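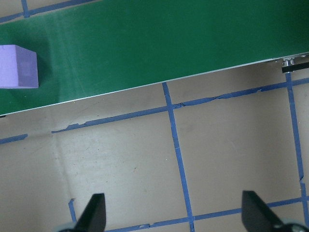

Quinlan Materials Handling Room
Gallery 5: The Conveyor and the Taped Table

Published Aug 3, 2022

The Quinlan Materials Handling Room is maintained by the Cudemora Institute for use in its courses on sorting, packing, and the layout of work surfaces. The room opened to enrolled participants in January and is available for group sessions of up to 20 people.

The conveyor

A green belt with a narrow metal rail along its edge. The purple foam cube belongs to the standard Jelton set, which is used throughout the introductory course. Foam is preferred for early exercises – it is light, quiet, and does not mark the belt. Instructors who wish to use heavier items on the conveyor should request approval in writing before the session.

The surface beside the belt is tan and marked in large rectangles with blue painter's tape. Participants use the marked cells to agree on where an item is to be placed, and the same terms are used in the printed exercise sheets.

The work table

Brown paper is laid over the table before the tape is applied. The paper protects the top and gives a plain, even background against which small items are easily found. It is replaced at the start of each course, and the grid is measured and laid again at that time. Preparing the surface takes two members of staff 40 minutes, and bookings are scheduled accordingly.

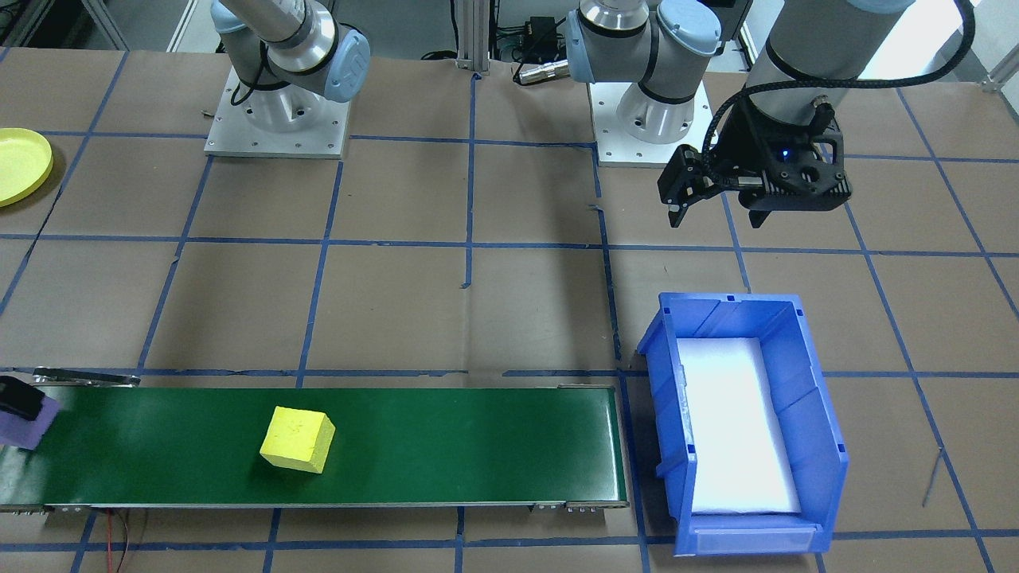
The work table, with its brown paper covering and blue tape grid. A yellow plate is at the left edge.

Plates and other tableware are drawn from the Tromach cabinet and are used in the table-setting and clearing exercises. Each item should be returned to the cabinet at the end of the session, with plates stacked by size.

Notes for visiting instructors

Additional tape must not be placed on the grid without the agreement of room staff. Temporary labels may be set on the paper – adhesive notes are suitable – provided that they are removed afterward. Food and drink are not permitted at either surface.

Requests to reserve the room should be submitted through the Cudemora room office and should state the size of the group and the sets required.

Next gallery: Storage and Shelving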